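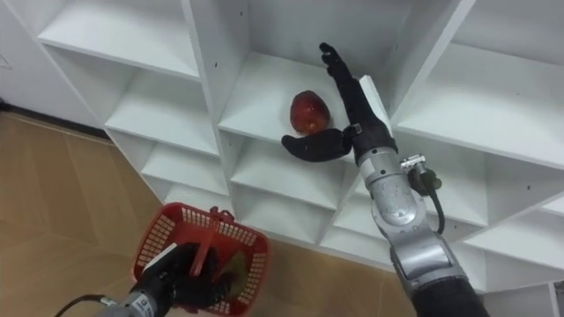
Section 4 covers the loading and daily use of the Tollovik cube shelf once the frame has been assembled and leveled as described in Section 3. It applies to all sizes of the shelf and to both the fixed and the adjustable board versions. The boards are flat, with no lip along the front, so anything round should go well back from the edge, as with the apple in the central cubby. The small drilled holes in the vertical dividers are for the shelf pins and should be left open. Do not use them for screws or hooks.

4.1 Before you load the shelf

1. Check that the shelf stands against the wall and does not rock. If it rocks, go back to step 3.6 and adjust the feet.
2. Check that the wall strap is fastened. The strap is in the bag marked B.
3. Press down on each board with an open hand. A board that tips or clicks has a pin that is not fully seated. Take the board out, push the pin in to the collar, and put the board back.
4. Wipe all boards with a damp cloth and dry them. Dust from the factory drilling collects in the back corners.
5. Leave the cubbies open for 2 hours before putting food in them.

CAUTION: Do not load the shelf before the wall strap is fastened. A loaded shelf can tip forward if a child pulls on it.

4.2 Loading

1. Start with the bottom row and put the heaviest items there.
2. Fill the middle row next. Items you reach for every day belong here.
3. Use the top row for light items only.
4. Spread the load evenly from left to right. The total load for the complete shelf must not exceed 145 pounds.

NOTE: The load limit is for a shelf standing on a hard, level floor. On carpet, load the bottom row only until you have checked the level again.

4.3 Storing loose fruit

Fruit can be placed directly on the boards. The surface is sealed and does not take up juice, but standing liquid can get into the joint between board and divider.

1. Set each piece down upright, away from the front edge.
2. Leave space between pieces so that air can pass.
3. Look the fruit over every day and take out anything soft.
4. Wipe up juice at once with a damp cloth, then dry the joint.

CAUTION: Do not keep cut fruit on the boards without a plate.

4.4 Taking fruit out

Carry a basket to the shelf. A Binda basket or any light basket with a handle will do.

1. Hold the basket by the handle, below the level of the board you are emptying.
2. Reach into the cubby with your free hand.
3. Bring your thumb in under the fruit and close your hand. Do not drag it forward along the board.
4. Lift the fruit clear of the board, bring it straight out, and lower it into the basket. Do not drop it in.
5. Repeat for the other cubbies, top row first. 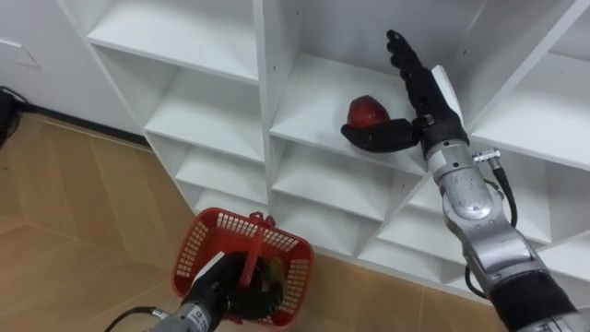 Fig. 4-2. Apple held between thumb and palm, red basket held by the handle.

NOTE: Do not rest the basket on the front edge of a board while you work. The added weight can lift the board off its back pins.

4.5 Cleaning

Use warm water and a little dish soap. Do not use scouring powder, steel wool, or bleach. Take the adjustable boards out twice a year and clean the pin holes with a dry brush.

Replacement pins and boards can be ordered from Zandadano. Give the shelf size and the letter printed on the parts bag.

Text: Clodagh Ó Néill. Checked: Martim Pinheiro. Revised Oct 6, 2020.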